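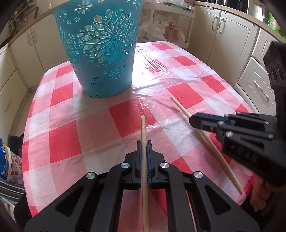 The kitchen table has needed a new cover since December, when I put a hot pan lid down on the old one and left a brown ring in it. I turned that one round so the ring was by the wall, then put the bread board over it, and then the bread board started living there and we lost a third of the table. So last weekend I finally went and bought some checked plastic, red, pink and white, off the roll.

It isn't lying flat yet. I was told to leave it overnight and the creases would drop out. They haven't. Mircea Filip, who had the same stuff on his table for years, says to put it on the line on a warm day and then smooth it from the middle outwards with a tea towel. I'll wait for a warm day. I'm not putting an iron anywhere near it.

Cutting it was easy enough. The table has rounded edges, so I left a good overhang and trimmed a bit at a time with the big scissors. Following the squares helps along the straight parts and is no use at all once you get to a corner. One side hangs lower than the other and I have decided to leave it.

The shine takes some getting used to. The old cloth was matt, and this one throws the light back at you when you sit down to breakfast. It does wipe clean very easily. Tea, jam and beetroot have all come off with a damp cloth. Turmeric I haven't tried.

The turquoise bin with the cut-out flowers is up on the table while I decide what to do with it. It has black scuffs low down on the side which I have been meaning to deal with. Washing-up liquid did nothing. Bicarbonate of soda on a wet sponge is next, and if that fails I'll turn it to face the other way. I like the flowers too much to replace it, and the plain ones in the shops now cost more than I want to pay for a bin.

The other job was the cutlery drawer, and chopsticks in particular. We have far too many and hardly any of them match. The light wooden ones are the ones we use, for noodles and also for stirring paint samples, getting toast out and poking the plughole (not the same ones). I've kept the pairs that match and put the odd ones in a jar by the window for the seedlings. Mattes Brinkmann next door has asked for a few for his tomatoes.

Still to do: the shelf above the cooker, the box of lids, and the chair with the loose leg. I spent 20 on the whole lot including the glue for the chair, so I can't complain. If anyone has a way of getting creases out of plastic that doesn't involve waiting for summer, leave me a comment.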